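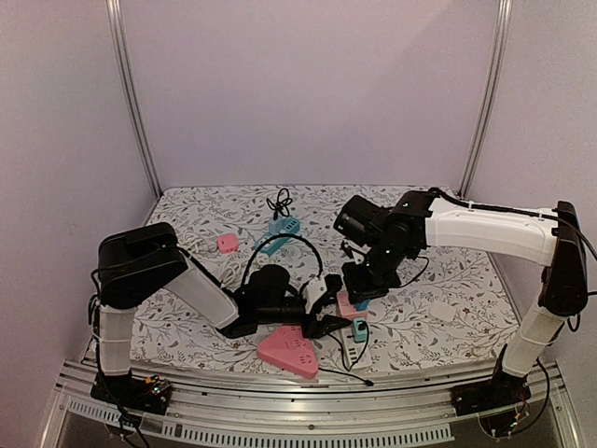 # Cold-Start Fuel Use in Small Gasoline Cars on Short Trips

Final report, Automotive Technology II
Samden Technical College, October

## Background

Most fuel economy figures are measured over fairly long drives. Many owners of small cars use them in a different way: a couple of miles to work, a stop at the store, and home again. The engine is cold for a large share of that driving. Our group wanted to know how much extra fuel a small gasoline car uses on trips like these, and whether the stop-start system does anything useful before the engine is warm.

We picked the Kinnear hatchback because the college owns two of them. Both have the 1.2-liter three-cylinder engine and a five-speed manual. One is the older version without stop-start. The other is the facelift model, which has stop-start and a slightly different final drive ratio. The change in final drive means the two cars can't be compared directly, so most of our results compare each car with itself, cold and warm.

## Method

We drove a fixed loop from the college lot, out along Rodard Road, around the industrial park and back. It has nine traffic lights and one rail crossing. If the crossing gates were down, we threw out the run.

A cold run meant the car had been parked overnight with the engine off. A warm run started with the coolant at normal temperature. The same student drove every run in a given car. Air conditioning, rear defroster and radio were off. Tire pressures were set before each cold run.

Fuel use was read from a Gramix data logger plugged into the diagnostic port. The logger estimates fuel flow from air mass and injector data. To check it, we filled one tank to the first click of the pump, drove 224 miles, and filled it again at the same pump. The logger read 3 percent lower than the pump. We did not correct the results, since the error should be close to the same for cold and warm runs.

We finished 100 runs across both cars. Of these, 49 were cold and the rest were warm. Total logged distance, including the tank check and trips to the fuel station, was 366 miles.

## Results

Average fuel economy over the loop:

| Car | Cold (mpg) | Warm (mpg) |
|---|---|---|
| Older model, no stop-start | 25.8 | 34.1 |
| Facelift model, stop-start on | 26.9 | 36.7 |
| Facelift model, stop-start off | 26.8 | 35.2 |

Both cars did much worse cold. The older model lost 24 percent. The facelift model lost 27 percent with stop-start on and 24 percent with it off.

Stop-start made almost no difference on cold runs. The logger shows why. The system would not shut the engine off until the coolant passed a set temperature, and on most cold runs that happened after the seventh light. On warm runs it worked at nearly every stop and improved fuel economy by 4 percent.

Idle speed after a cold start was higher than we expected, and it stayed high for the first minute or so in both cars. We had planned to test whether letting the car idle before driving off helped or hurt. We only got four runs of that done, so they are left out of the table and out of the run count.

## Problems

The logger dropped its connection on several mornings. The plug was loose in the older car, and we ended up holding it with a cable tie.

Traffic was the largest source of scatter. Friday afternoon runs were clearly worse than the others, mainly because of trucks leaving the industrial park. We kept those runs in, but a better plan would have been to drive only in the morning.

All our cold runs were made in mild weather. A real winter start would probably show a bigger gap, and the loop should be repeated in January if the cars are free.

## Recommendations

For drivers whose trips are all this short, combining errands into one outing will save more fuel than stop-start does. For the next group, we suggest adding an oil temperature sensor, using a longer loop as a second route, and replacing the plug in the older car before any runs are logged.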